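Makitz M2 Countertop Water Filter
Item 995

The Makitz M2 is a two-stage gravity filter for kitchens, break rooms and rented spaces where a fixed line can't be fitted. It needs no power and no tools.

Specifications
Stages: 2 (sediment pad, carbon block)
Flow rate: about 370 ml per minute with a new cartridge
Cartridge life: 2,000 liters
Inlet water: cold tap water only

Setup
Wash the upper and lower tanks with mild soap. Soak the cartridge in cold water overnight, then screw it in hand tight. Fill the upper tank and discard the first two batches. Gray water in the first batch is carbon dust and is harmless.

Place the filter on a level surface with the tap clear of the edge. Leave enough height under the tap for a mug or small jug. 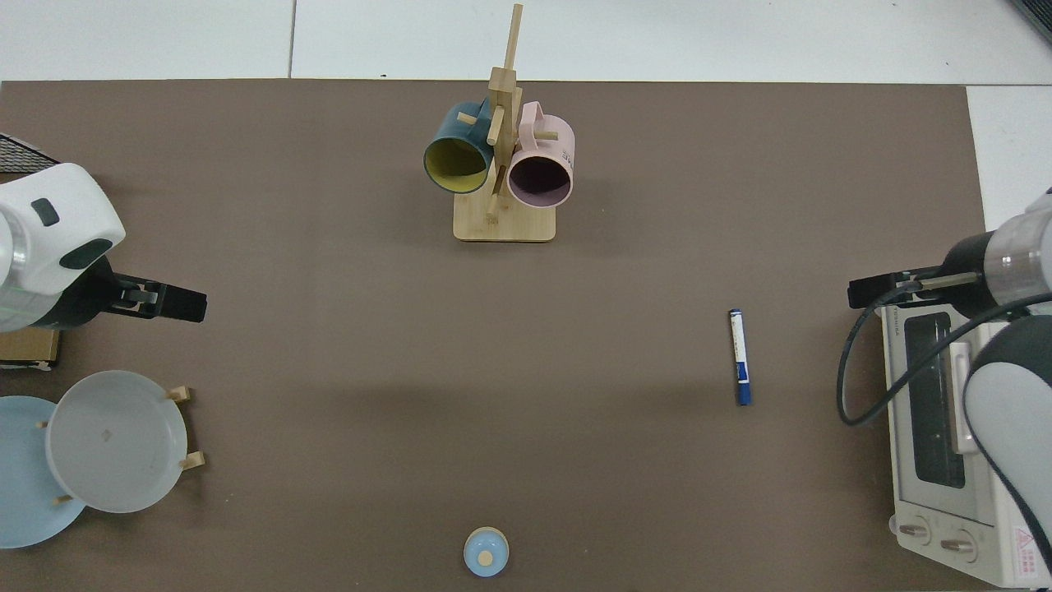 Flow drops as the sediment pad clogs. Rinse the pad under the tap once a month. If flow does not recover, replace the cartridge. Do not use bleach on any part.

Replacement cartridges and tap washers are sold separately by Drurkura. Parts inquiries: Rawan Zoubi, spares desk.

Page revised 2022-08-22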